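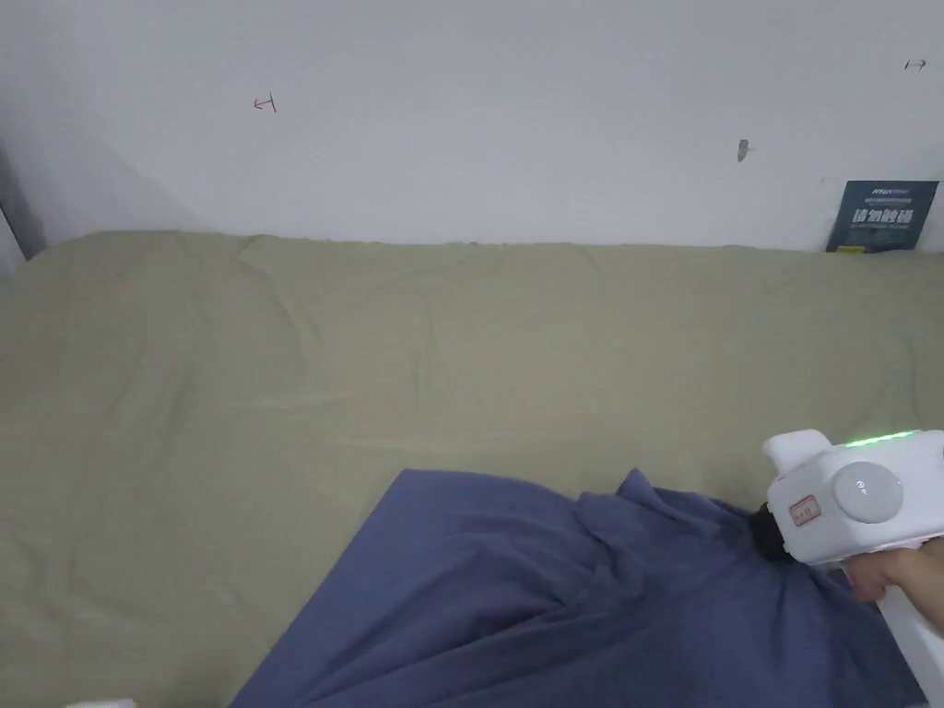 Rapport d'avancement – transit et dédouanement, mai

Le transfert des expéditions textiles de Nevomura vers l'entrepôt de Genach est terminé. Sur 661 envois traités, 70 ont demandé un complément de dossier, presque toujours pour l'origine des marchandises. 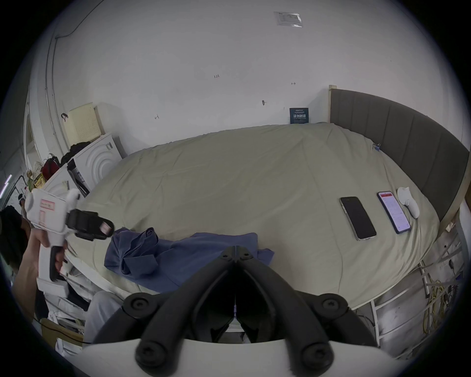
Ha-rang Jin a repris les contrats avec le transporteur Wular. Les délais au port restent de 2 jours. Le budget de stockage est respecté.

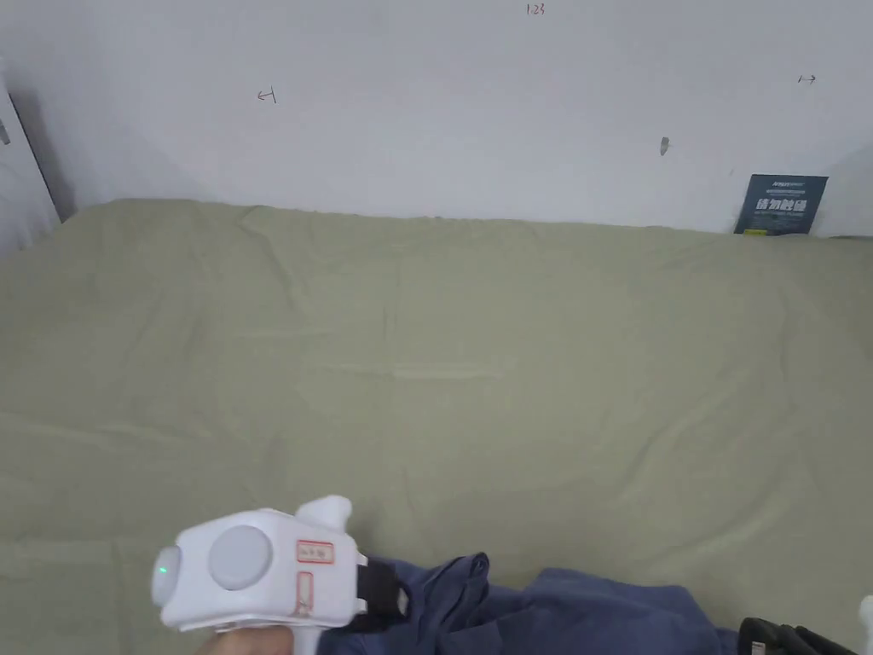 Le classement tarifaire du linge de maison reste le point faible. Eun-seong Moon révise les fiches article par article. Un drap-housse vert sauge uni, comme celui du lit, doit avoir sa matière et son type de tissu indiqués sur la facture. Il reste 200 fiches à revoir, et nous demandons le maintien du poste jusqu'à la fin de ce travail.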